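How a Horse Grows a New Hoof

By Trygve Söderlund, for the Young Riders page of the Standberg stable
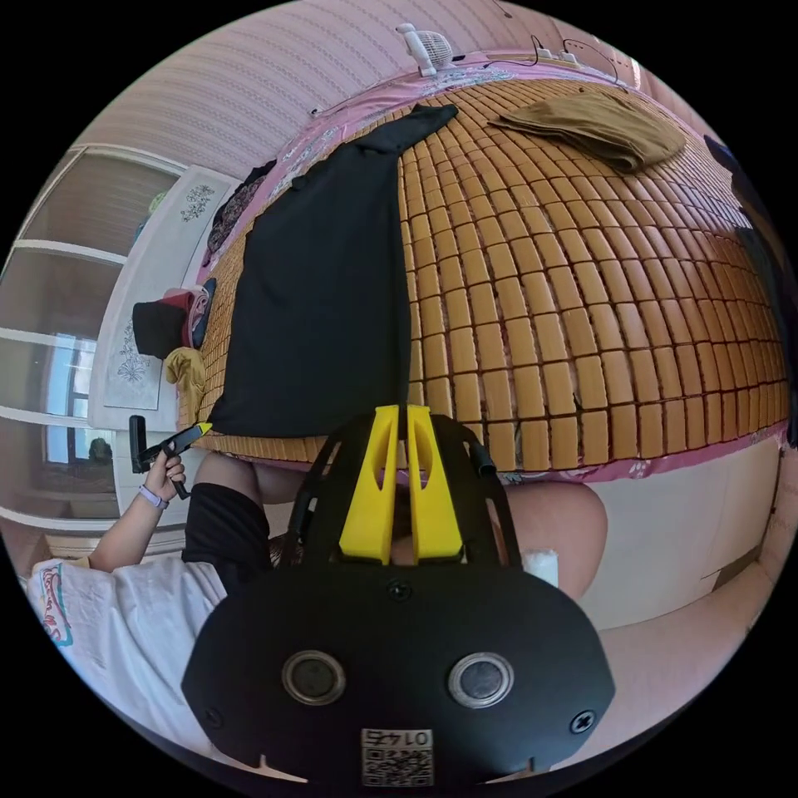 A bamboo mat on a bed, with dark clothes on top.

Have you looked at your own fingernails today? They grow a little every day, but so slowly that you do not see it. The hoof of a horse is growing in the same way. It is made of keratin, the same stuff that is in your nails and your hair.

The hard outside part that you see when the horse is standing is called the hoof wall. It starts at the top, where the hair of the leg ends. This line is called the coronary band. New hoof is made there, and it pushes the older hoof down to the ground. In most horses the wall grows less than half an inch in one month. For a grown horse it can take almost one year before the new hoof at the top has come all the way down to the toe.

Does it hurt to cut it?

No. The outer wall has no nerves in it, so when the farrier trims the edge, the horse feels it like you feel when somebody cuts your nails. But deeper inside there are living parts, with blood and nerves and bone. If a person cuts too far, it hurts very much. This is why children should never try to trim a hoof alone, also not a small pony hoof.

What is under the hoof?

If you lift the foot, you will find a soft shape like the letter V. It is called the frog. I do not know a child who did not laugh at this name the first time. The frog is a bit like rubber and it helps the horse to feel the ground. On both sides of it there is a groove, where mud and small stones like to hide. The flat part around is the sole.

Our mare Kekana weighs 935 pounds, and the big gelding Grustik is a little over 1,000 pounds. All of this stands on four feet! When the foot comes down, the back of the hoof opens a tiny bit, and when the foot goes up, it closes again. This makes the step softer for the legs, and it helps the blood to move.

Why do some horses wear shoes?

A wild horse walks many miles on hard ground, and the ground wears the hoof down. A horse in a stable walks less, so the hoof becomes too long and must be trimmed. If the horse works on roads or stones, it can be the opposite, the hoof wears away too fast. Then a shoe can help. Many horses do well without any shoes.

Our farrier, Dumisani Swanepoel, comes to us every six weeks. I asked him what children can do for the hooves. He told me: "Pick them out every day, and look before you clean." He wants you to look for cracks, for a bad smell, and for a stone that is stuck.

How to use the hoof pick

Always have a grown-up next to you. Stand beside the horse and look toward the tail. Slide your hand slowly down the leg and ask for the foot. Hold the pick so the point goes away from you, and clean from the heel to the toe. Be gentle close to the frog. Put the foot down slowly, do not drop it.

Words to remember

Farrier: a person who trims hooves and puts on shoes.
Coronary band: the place where new hoof is made.
Frog: the V shape under the foot.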